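Sep 24, 2022

Up early and in the lab before the heating came on. The Pikar had been parked overnight with its brakes set and the log was clean, so I left the cabinet alone and got on with the simulation setup, where the door task still isn't right.

Poul had reset the home pose in August when he moved the base mount, and the model file never got the same change. Halldóra spotted it while she was comparing joint values at the pendant with the ones in Kerine. Joint 2 was out. I copied the measured offsets over, saved the old file under a new name in case I'd misread something, and reloaded. The arm came up where it should. Wrote the change on the sheet taped inside the cabinet door as well, which Poul should have done the first time.

Then the approach pose. I want the gripper to stop short of the door, open, low enough that it can come up to the lever without clipping it. I spent most of the morning on that one pose.
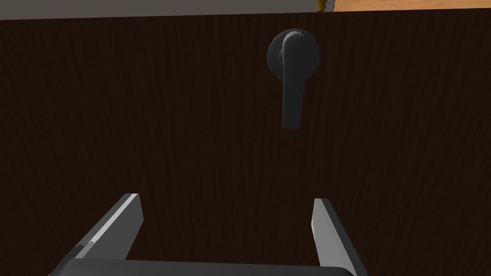

Adeel Virk

The fingers are open wider than the lever arm and the tips are still well below the end of it. The lever lines up nearer the right finger than I'd like. I'd sooner have it centred, so the next thing is to shift the target a little sideways and leave the height as is. Dark grey lever on dark brown wood is also hard to judge by eye on my monitor, so I'm going by the numbers in the pose window.

Ran the approach 100 times before lunch with small changes to the start position. Two of them stopped on a joint limit, both with the elbow folded in. Bảo thinks the limit in the model is tighter than the one on the real arm. He is going to look in the Kjærgaard binder for the right value, if he can find the binder.

Afternoon was the real machine. Powered down, locked out, took the gripper off and cleaned the jaw slides. There was a fair bit of grey paste in the left one. New grease, wiped off the extra, refitted it and torqued the bolts crosswise. The air line had been rubbing on the wrist cover so I moved the clip back and put a sleeve over the worn bit. It will need a new hose before the snow. I've asked Marlene to order one with the next lot of fittings.

Powered up again, homed it, cycled the jaws open and closed at low speed. No faults. Fault 704 from last week hasn't come back, though I did nothing that I'd expect to fix it.

Tomorrow: move the target, rerun, ask Bảo about the limit. Home by six, leftover soup.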